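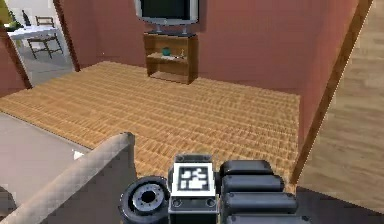 ## La pinza de Lamska ya se pasea por un salón simulado

¡Gran mes de agosto en el taller compartido Lamska! Manouchehr Farahani y Chenxi Tang han puesto en marcha la simulación de Cakico, el brazo que construyen desde la primavera en el banco del fondo. El modelo ya lleva la pinza de dedos negros y gruesos, con su marcador blanco y negro encima, y se mueve por un salón virtual con sofá, alfombra y mueble de televisión.

«Repetimos 300 veces el mismo acercamiento sin gastar un solo tornillo», cuenta Tang, encantada. Las piezas reales salen de la impresora del taller y el presupuesto va por 739 euros (¡motores incluidos!). La próxima prueba, a las 18:00, está abierta a 25 socios.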